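**Skumero laundry basket, light green**

Plastic, with a perforated rim, so your socks can breathe even if you would prefer they didn't. It holds 19 litres, or one weekend of good intentions.

- Price: 145 kr
- Weight: 400 g
- In stock: 4
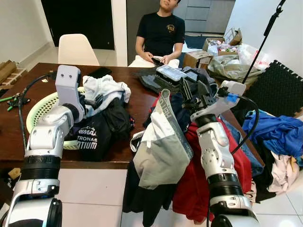
*Skumero on the left of the table. Heap not included.*

The basket has no lid. Lợi Cao, who buys our household range, believes a lid only encourages people to forget. Rinse it under the tap and keep it off the radiator.

**Goes with: Turketti hangers, turquoise-blue**

Plastic, sold singly, and hard to lose in a dark wardrobe. Fine for shirts and light jackets. A wet winter coat will win. The next delivery is due in September. 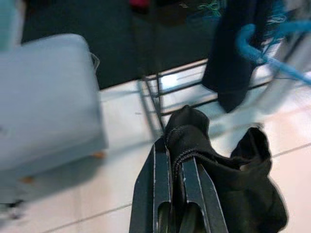 *Turquoise-blue hanger by the wire rack, with dark clothes.*

Wire rack sold separately. Returns accepted unused, with the label still on.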